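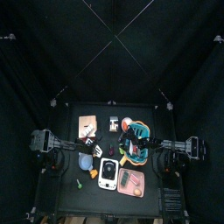 White slotted spatula above a dark tabletop.

Slavica Babić has fried fish for other people for 39 years, first in the canteen of a shipyard and later in her own place, the Rebelo, on the harbor street of Clurnanura. She sold the Rebelo in September. I visited her at four in the afternoon, the hour when she used to peel potatoes, and she was peeling potatoes.

"I don't know what else to do with this hour," she told me. "My neighbor gets them. She has three sons."

I wanted to speak with her about the canteen, which was closed long before I moved to this town and of which very little has been written down. She was nineteen when she started there. The canteen served 343 workers in two shifts, and on days when a ship had to leave, the office people came also, and then the soup was made longer with water. The head cook was Laurinda Pacheco, a woman Mrs. Babić still calls by her full name.

"Laurinda Pacheco did not explain. She took the tool from your hand and did it, and gave the tool back. If you did it wrong again, she took it again. I learned to turn a fish in one morning like this, and I was crying most of that morning."

What is difficult in turning a fish? She put down the knife to answer me.

"You want to do it too early. The skin holds on to the pan, and when it is ready it lets go by itself. Young people push. They push and the skin stays in the pan and the fish goes to the plate naked." She thinks the slotted spatula is the right one, because the fat can run away through it, but she has worked with a flat one for years and she says the customers did not complain.

The food of the canteen was decided by the price. There was mackerel when mackerel was cheap, and beans on the other days. Meat was for the end of the month. I asked if the workers liked the food, and she laughed at me.

"They liked to sit. It was warm and they could sit. A man called Aníbal Veloso ate with us for all the time I was there, and I think he didn't notice what was on the plate. But he noticed if his chair was taken."

Mr. Veloso, a welder, appears in many of her stories. He repaired the handle of the big soup pot, and he did it so well that the pot was later used at the Rebelo, where it stood by the door with umbrellas in it. The new owners wanted to keep it. She did not let them.

When the shipyard closed, she had some savings and her mother's house. The bank did not want to give a loan to a woman without a husband - she says this calmly, as one speaks of weather - and so she borrowed from Glória Loureiro, who had the bakery at the next corner. They wrote the sum on a paper bag. Both of them signed it. She paid the last part after six years, and Mrs. Loureiro burned the bag in the bread oven.

The Rebelo had seven tables. On the first evening four people came, and one of them was lost and wanted to know the way to the ferry. "I told him the way, but I told him slowly," she said. "So he ate."

I asked what changed in the kitchen during all these years. The oil became better, she thinks, and the fish smaller. People began to ask for the head to be taken off. In the last years Svitlana Demchenko worked next to her, and it was she who put dill in the potatoes. Mrs. Babić was against the dill for one whole winter. There is dill now in a pot on her window.

"Write that she was right. She will read it."

The new owners have painted the walls and changed the menu, and Mrs. Babić has not been inside. She walks past it on her way to the market. She knows what they pay for fish, and she believes it is too much.

Before I left, she gave me a bag of potatoes, peeled, in water, and told me to cook them the same evening.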